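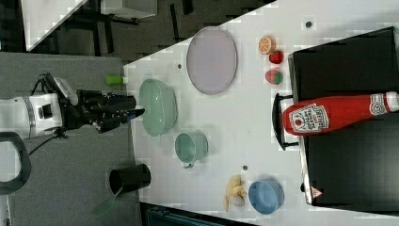
A robotic arm at the Flombridge lab, its gripper pointed toward a green bowl.

Flombridge lab compares two grippers on kitchen items

Engineers in Flombridge have started a side-by-side trial of two robot grippers, the Priser and the Alon, using dishes and toy food. Each gripper gets 500 tries at picking up items and moving them across the table.

"Bowls are harder than they look," said Ifeoma Ugwu, who runs the trial with Ebuka Adeyemi. "The rim is thin and the fingers have to come in at the right angle."

The set has 16 tasks - the mug handle has been the slowest so far. Both grippers run on the same controller, and the camera settings stay fixed between runs. Testing continues through July, with results to be posted on the lab's site.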